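Stinmont media database: a review after nine months
October 2026
By the Paredes Communications office

We are a small public relations agency and we send out a lot of pitches. Until January we kept our journalist contacts in a shared spreadsheet, with a second sheet for broadcast that was usually out of date. We moved to Stinmont at the start of the year and have used it daily for client work in food, property and health.

Setup took most of a week. The import tool accepted our columns without much trouble, but it treated "freelance" as an employer, so we had to fix those entries by hand. Tags carried over. Notes did not, and we ended up pasting the ones we needed.

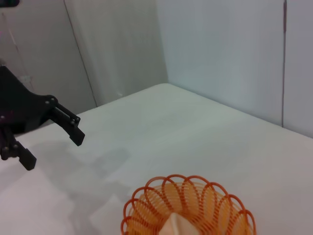

Contacts and search

Search is the best part. You can filter by beat, outlet, region and the date someone last published, and the results load quickly. For a product launch in autumn we built a list of 200 trade and regional writers in a morning. Only 17 emails bounced, a better result than we had from our old sheet.

Regional coverage is weaker. Community radio is thin, and several suburban papers that closed years ago are still listed. There is a button to report a dead entry. We have used it often and the corrections usually show up within a fortnight.

Pitching and tracking

The email editor is basic. It handles merge fields and a plain signature, and attachments are best sent as links. Open tracking is switched on by default, and we turned it off for health reporters at a client's request. Follow-up reminders work well, though they can't be assigned to a colleague who is on leave.

Reports

Coverage reports export as a PDF or a spreadsheet. The PDF puts the logo in the wrong colour unless you upload a version with a white background. We trialled Wondik as well, and its reports looked better, but its contact records were harder to edit.

Price

We pay for three seats on the monthly plan. Extra seats are $34 each, and the monitoring add-on is another $100 a month. We dropped the add-on after one quarter and kept our existing clippings service. Annual billing is cheaper, but there is no refund if you leave early.

Four stars out of five. We have renewed until next January.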